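Ticket: Width signal drops out during grasp on thin clear packaging
Project: Pramadton / handheld capture
Component: width estimation, slip labels
Status: Resolved, with one follow-up open
Reporter: Anum Afridi
Assignee: Pieter Van Damme
Priority: Normal

Summary

The jaw width estimate becomes unstable in the last part of the closing motion when the grasped item is thin and transparent. The slip labeler reads the instability as relative motion between pad and object and marks the episode as a slip. Affected episodes are then removed by the default filter. The sorting set from April is missing a large share of its blister and sleeve items as a result.

Environment

Handheld gripper, two units, left and right
Capture firmware: current release on both units
Labeler: Brolley, main branch
Width source: vision, from the wrist camera stream at 60 frames per second
Reference width source: none on the handheld units; encoder on the bench unit only

Steps to reproduce

1. Take any episode in which the item is a clear sleeve or flat clear pack, grasped on its narrow edges.
2. Run the width estimator with default settings.
3. Plot width against frame index from first contact to end of hold.
4. Run the slip labeler on the same interval.

Expected: width falls to a plateau at contact and stays there until release. Slip label is zero.

Observed: width falls to a plateau, then jumps between two values for the whole hold. Slip label is one for most of the hold.

Anum Afridi, first comment

I found this while checking why the item histogram for the April set did not match the pick list. Out of 333 episodes with clear packaging, 50 survived the filter. Opaque items of similar width pass at the normal rate, so width alone does not explain it. I have put the episode list in the project folder under the ticket number.

Both units show the fault. The right unit was recalibrated before the April sessions and the left was not, and the traces look the same, so I do not think calibration is the cause.

Pieter Van Damme

Looked at ten traces from the list. The two values the estimator jumps between are always the same within an episode. The lower one matches the true gap as far as I can tell by hand measurement in the image. The upper one is larger by a nearly constant amount. This is not noise on a single measurement. The estimator is switching between two features.

The estimator finds the inner boundary of each jaw by searching for the strongest vertical edge in a band near the pad. With an opaque item the boundary between pad and item is a single strong edge. With a clear item there are several candidates: the pad edge, the border of the pack, any reflection on the film, and whatever the pack contains. There is also the background seen through the film.

I would like a typical case that fails every time so we can work from one episode.

Anum Afridi

Use the candle episode. It fails on every run, and the pack has a strongly colored item inside with empty film on both sides of it. 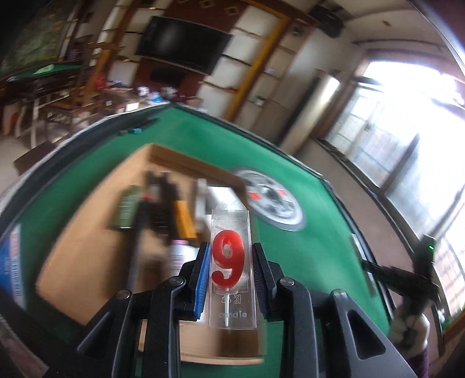

The estimator settings for this run were the defaults. Contact threshold, search band and smoothing window are all unchanged from the config in the repository. I ran it three times to rule out a threading problem in the decoder and got identical output.

Pieter Van Damme

Reproduced. On the left side the search locks onto the blue pad correctly in nearly all frames. On the right side the inner surface of the jaw is in shadow, and the contrast between it and what lies behind the film is low. The strongest edge in the right band is then the side of the red candle for part of the hold and the jaw for the rest. The box behind is blurred in many frames, and when a dark item in it passes behind the jaw line the jaw edge loses again.

So there are two separate conditions and both are needed:

a) low contrast on one jaw
b) a strong edge inside the pack, within the search band

I tested this by masking the inside of the pack by hand for one episode. The jump disappears. I then restored the inside and raised the brightness on the right side of the band. The jump also disappears. Either change is enough.

Ruben Van der Linden

Please do not fix this by adjusting brightness. We tried gain correction on the Drenley recordings and it moved the failure to light-colored items. The edge detector has no knowledge of which edge belongs to the gripper, and a brighter image gives it more wrong edges to choose from.

The jaws are rigid and linked. Given the left position, the right position is fixed to within the play in the linkage. The estimator currently solves each side independently and subtracts. It should solve for one opening value and score it against both sides together.

Pieter Van Damme

Agreed. The linkage is visible through the whole stroke, and the pivot screws are the better target. They are bright on black, they do not change with the item, and they sit behind the jaws, so the item seldom covers them. Fitting the opening to the screw positions should remove the dependency on what is being held.

Two concerns:

1. The screws are closer together than the jaw tips, so one pixel of error in the screw position is a larger error in width. We need subpixel localization.
2. A bright spot on a shiny item could be taken for a screw. The linkage geometry limits where a screw can be, so I will search only along the known arcs.

Anum Afridi

For point 1, the bench unit has the encoder. I can record open and close cycles there with the same camera mount and give you pairs of image and true width. How many do you need?

Pieter Van Damme

3000 frames, spread over the full stroke. Include slow and fast closing. Motion blur on the gripper itself is low because the camera moves with it, but the jaws do move quickly at the start of a close.

Anum Afridi

Recorded and uploaded. Half with no item, half with items. The items include clear sleeves, two opaque boxes of similar thickness and a foil bag. The encoder log is on the same clock as the video. I checked the offset at the start and the end of the recording and it does not drift.

Pieter Van Damme

Results on the bench recording:

Old estimator, no item: good. Matches encoder through the stroke.
Old estimator, opaque: good, small bias at contact.
Old estimator, clear sleeve: two-value jumping, same as in the field.
Old estimator, foil: unstable, different pattern, driven by reflections.
New estimator, no item: good.
New estimator, opaque: good, contact bias gone.
New estimator, clear sleeve: good.
New estimator, foil: good except for a few single-frame spikes near full close. The median filter removes them.

The contact bias on opaque items was not in this ticket but has the same origin. The old method measured to the edge of the item where the pad compresses and the two overlap in the image.

Roksolana Tkachenko

Question from the training side. The new width is measured at the linkage and the old one at the pad. When the pad compresses, these differ. The policies trained on the old labels have learned a relation between commanded width and grip that includes the old bias. If we mix old and new labels in one training set, the same grasp will carry two different widths depending on when it was processed.

Pieter Van Damme

Correct, they should not be mixed. The linkage width is what the robot controller uses, so the new labels are closer to the quantity the policy has to output. I propose that we reprocess everything and bump the label version. The loader should refuse a set that contains both.

Ruben Van der Linden

Approved. Keep the old labels on disk until the comparison run is complete.

Brendan Ó Conaill

Reprocessing started on the Van Wijk machine. The April set goes first, then the older sets by date. The version check is in the loader and fails with a message that names the first offending episode. I added a test that builds a mixed set and confirms the failure.

Anum Afridi

April set is done. I reran the slip labeler with no change to its settings. The candle episode now gives a flat hold and a slip label of zero. I went through the previously rejected clear-packaging episodes by eye and compared against the new labels. The ones still marked as slip are real slips: the film moves against the pad before the lift and the item rotates.

One group remains doubtful. When the pack bends under pressure, the width keeps falling slowly during the hold. The labeler has a limit on slope and some of these episodes exceed it. The item is not slipping, the pack is being squeezed. This is correct width data with the wrong interpretation.

Pieter Van Damme

That belongs to the labeler and should be handled separately. The slope limit was chosen on rigid items. Please open a new ticket and link it.

Roksolana Tkachenko

Comparison run finished. Same architecture, same seed, same episodes, old labels against new labels. The April clear items that the old filter removed were left out of both sets so that only the label method differs. On opaque items I see no difference I would defend. On thin items the policy trained with new labels closes further before lifting, in agreement with the pad compression point above. I have not yet run the version with the recovered episodes added back.

Resolution

Width estimation changed from independent jaw edge detection to a single opening value fitted to the linkage pivots. Label version raised. Loader rejects mixed versions. All sets queued for reprocessing, April set complete.

Notes for anyone who meets this later

If the width trace jumps between two fixed values, check the label version first. Anything processed with the old version will still show the fault.

If the trace is missing and not jumping, check that the pivots are in view. A camera mount that has rotated in its clamp can push the lower pair out of the search arcs. The estimator returns no value in that case and writes a warning to the log.

The old estimator can still be called with the legacy flag. It is there for the comparison runs and will be removed when the older sets are finished.

Follow-up

Slope limit in slip labeler for flexible packs: open, assigned to Anum Afridi.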